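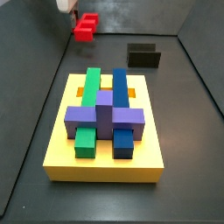 How to Move an Assembly Bench to Shared Robot Work

Applies to: kit assembly benches at the Valeck site
Issued by: Danica Jurić, Assembly Training

When a robot takes over the placing of parts, the operator's duties change. Operators no longer seat each block by hand. They prepare the bench, approve the sequence and decide what happens when the robot stops. Complete the steps below before a bench is released for regular shifts.

Before you start

Each operator must have finished the two-hour bench course. Supervisors must confirm that job titles and pay grades have been reviewed with the people affected.

Step 1. Set the base board flat on the tabletop, inside the marked work area. Remove loose parts from the previous order.

Step 2. Stage the remaining pieces where the gripper can reach them without crossing the assembly.

Step 3. Load the sequence. Long bars go on first. A cross piece that bridges the bars may be placed only after both bars are seated.

Step 4. Run the first cycle at reduced speed. The operator stands at the stop button and has no other task during this cycle.

Step 5. Inspect the finished assembly by hand. Check that the legs of the cross piece reach the board. Record the result on the bench sheet.

Step 6. Repeat for 20 assemblies. If 2 or more are rejected, return to Step 2 and notify the line lead.

Staffing after release

One operator may supervise no more than 2 benches. Operators rotate to inspection or packing at midshift. Any operator may stop a bench at any time and does not need approval to do so.

Review each bench after 1,000 assemblies. Operators' written comments must be attached to the review form. Forms go to the training office by the end of August.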